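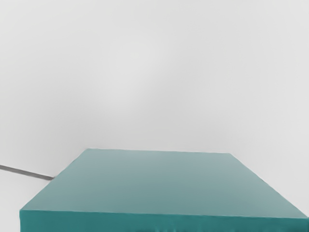
*The teal block at close range in the simulator.*

Gumaro Cisneros, 25 April 2021

Most shops pick a gripper first, then an arm that can carry it, and then they spend whatever is left on cameras. I think the order is wrong. I have worked with pick-and-place cells in Sivwood long enough to have made this mistake with my own money, and I now think the camera should be picked before the gripper.

The test I use is as dull as I could make it. Two cubes, one pink and one teal, on a white table. Put the teal one on the pink one. It all runs in simulation, so swapping a part costs me an afternoon and no hardware. This spring I ran it 2336 times with two parallel-jaw grippers, modeled on the Zurnum and the Dovia, and four camera positions. The arm and the controller settings stayed the same throughout.

The grippers came out nearly even. The Zurnum closes a little faster. The Dovia is more forgiving when the cube is a few degrees off. If you showed me the two columns of results without names on them, I could not tell you which was which, and I wrote the grasp models.

The camera positions were a different matter. Moving the same camera changed the results more than any change I made to the fingers. A close view gives you a large, clean face to measure, but when a face fills the bottom of the picture and its corner is outside it, the software has to guess at that corner. A low view has its own trouble. One cube gets in front of the other, and you are left with a strip of color where you wanted an edge.

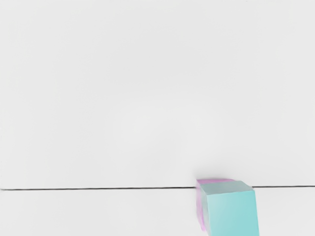

Can a better gripper make up for a poor camera position?

It can cover small errors. Wide fingers and soft pads will pull a cube toward the middle of the grip, so a few millimeters at the pick don't matter much. They do nothing for the placement. If the system has the wrong position for the bottom cube, a perfect grip just carries the top cube to the wrong place.

People who sell grippers will tell you that contact is where the work gets done, and that force feedback beats vision once the fingers are closed. I agree with the second half of that. I have used force feedback to seat bearings and I would not go back. But the arm has to get to the part first, and with plain rigid parts on a flat table, getting there is most of the job.

The other argument I hear is cost. A second camera with a decent mount runs 800 dollars where I buy them, and you have to calibrate it and keep it calibrated. That is a fair complaint. Compare it with what I spent on finger sets the year before, about 900 dollars, most of which are in a drawer. I bought them to fix misplaced parts. They were good fingers.

A view from off to the side, far enough back to get both cubes, the fingers and a good stretch of table, was the best single position I tried. It is not the most accurate one for measuring a cube. It was the one that let me see what was wrong when a run went bad, and I count that as part of the job too.

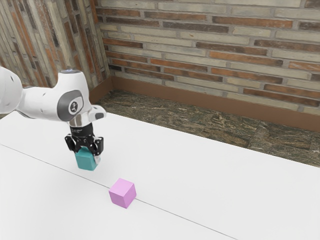 ## What I would do with a small budget

Start with one gripper you can get spare parts for. Either of mine would do. Leave the stock fingers on it until you have a reason to change them.

Then put your time into the views. Try one from the side, one from higher up and one close in, and run the same job with each before you buy a mount. Look at the bad runs one at a time. In May I will be repeating mine with a Teuber controller, which has a slower camera loop, and I expect the gap between positions to get wider. I may be wrong about that.

My test has limits. Cubes are easy, the light in a simulator is kind, and nothing on my table is shiny, floppy or wet. Someone bagging produce should care a lot more about fingers than I do. For boxes, blocks and machined parts, I would still spend on the view first.
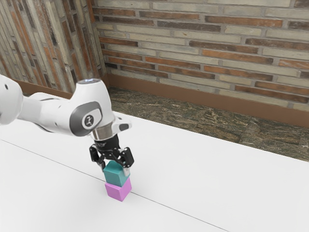
*Teal on pink, with the fingers still closed on the top cube.*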